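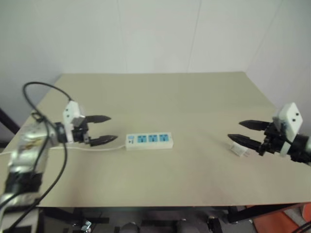
A reader in Iswood wrote that the breaker for her spare room trips in winter although every device in the room is rated well below the limit, and asked whether the ratings on the labels can be added together or whether each outlet has to be considered separately.

They are added together. A breaker responds to the total current on its circuit, wherever on that circuit the current is drawn. The procedure for finding that total is given below. It applies to ordinary 120-volt branch circuits in a house or small office.

Finding what is on the circuit

Save open work and shut down any computers. Switch off the breaker in question and leave the others on. Go through the house with a lamp or a plug-in tester and try both halves of every outlet, including those in the hallway and on the other side of shared walls. Try the ceiling lights as well. Write down everything that is dead. Circuits in older houses often cross room boundaries, and an outlet in the next bedroom is a common omission.

Label the breaker when finished. Pencil on the panel directory is adequate.

Reading the ratings

Each device has a label on the back, the underside, or the power adapter. Use the input figures. If watts are given, copy them. If only amps are given, multiply by 120. An adapter labeled for 100 to 240 volts shows its highest input current, so the result will be too high for normal use. It can stand as a worst case.

Labels on computers overstate the typical draw by a wide margin. A monitor in our own test measured 33 watts on a Drilance plug-in meter, well under its label. Heaters, hair dryers, kettles, and toasters run close to the label figure and can be entered without measurement.

Adding up

Enter the figures in two columns, one for loads that run for three hours or more and one for everything else. Any spreadsheet will do; the Vustach load sheet has the columns already laid out.

Multiply the breaker rating by 120. A 15-amp breaker gives 1800 watts. For long-running loads use 80 percent of that, or 1440 watts.

Worked case: a space heater and a desk with computer, monitor, and lamp come to 1370 watts, all long-running. The total is within 1440. A laser printer on the same circuit draws more than 200 watts while printing and far more for the moment its fuser heats. With the heater on high, that may be enough to trip the breaker.

Power strips

A strip adds outlets. It adds no capacity. Check the rating printed on the strip separately, and do not plug one strip into another. Space heaters go directly into a wall outlet.

If the total is too high

Move the largest load to a different circuit and repeat the sum for both. Do not fit a larger breaker to the existing wire. If the breaker trips with a total well under the limit, or an outlet is warm to the touch, stop using the circuit and call an electrician.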